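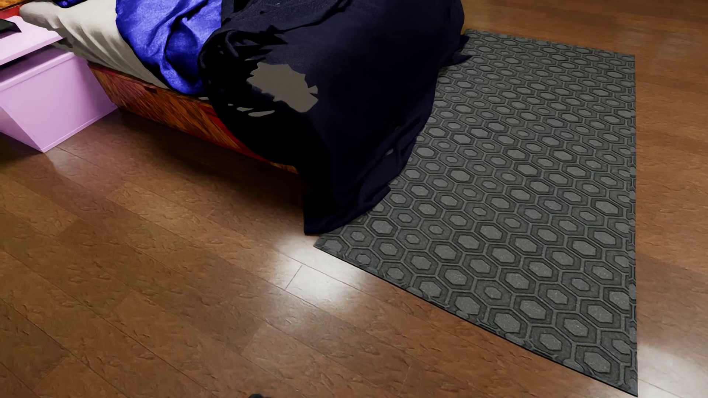
A bedroom with a glossy brown floor and a dark gray rug.

Druton wants you to believe its new floor finish will cut your cleaning time in half. The flooring firm put the product, called Vakton, on sale in May at 27 dollars a bottle, and the claim is printed in large type on the front.

The small print is less exciting. The figure comes from a survey of 801 buyers who were asked how long they felt they spent mopping before and after. No one timed them. Every one of them had also been given a free bottle, and the company would not say how many people dropped out along the way.

"People tell us they love it, and that should count for something," said Szabolcs Kocsis, who runs sales for Druton in Pliltotmont. Asked whether an outside lab had looked at the finish, he said one would "at some point."

Gil, a rival brand, made much the same promise two years ago and later dropped it from its labels – without a word to the customers who had paid for it.

Druton says one bottle covers about 600 square feet. That is for a single coat, though, and the directions call for two, then a fresh one each spring. The Pliltotmont store has ordered 3,000 bottles for the summer. It does not plan to offer refunds on opened ones.

Contact the newsroom | Copyright, all rights reserved | Back to top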